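Storing veg without the fridge going slimy?

Asked by dwivedi_19, June 1, 2019

Get a veg box every week now and half of it dies before I cook it. Celery goes bendy, cucumber gets wet patches, mushrooms go slimy in thier bag. Fridge is an old Tenico, one drawer, tiny. What can live out on the side and what can't? Kitchen gets warm in the afternoon. Two of us eating, if that matters.

3 answers

Lucyna Borkowska
Garlic out, always. Basket or bowl, air round it, not in the fridge or it sprouts. Mushrooms — paper bag, fridge, not plastic. Celery wrapped in foil, ends a bit open, lasts me nearly 8 days. Peppers whole in the drawer, dry. Cucumber I keep in the fridge door where its less cold, wrapped in kitchen roll. Don't wash anything till you're using it. In November I leave more of it out but not in summer.

hevport_allotment
just buy less?? or make soup

Plelledano
Agree with Lucyna mostly. I get everything out of the drawer before I cook, basket at the back of the board, and whatever looks saddest gets chopped first. Garlic stays in the basket after, rest goes back in. Wicker is good for garlic and onions, crumbs get in it though so line it with paper

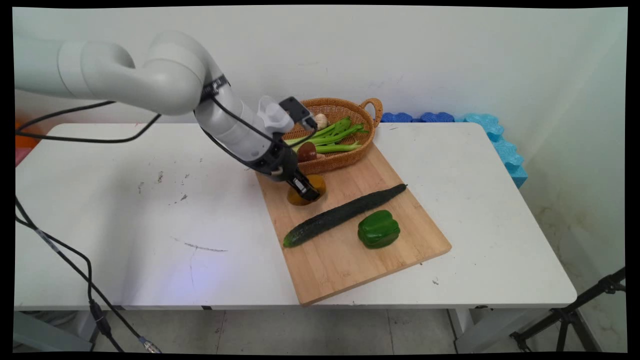 Can you freeze celery once it's gone soft?
Chop it and freeze it flat in a bag, fine for soup or stew but no good raw after. Same for green peppers, slice them first. Don't bother with cucumber, goes to mush.

Was this helpful? 7 people found this helpful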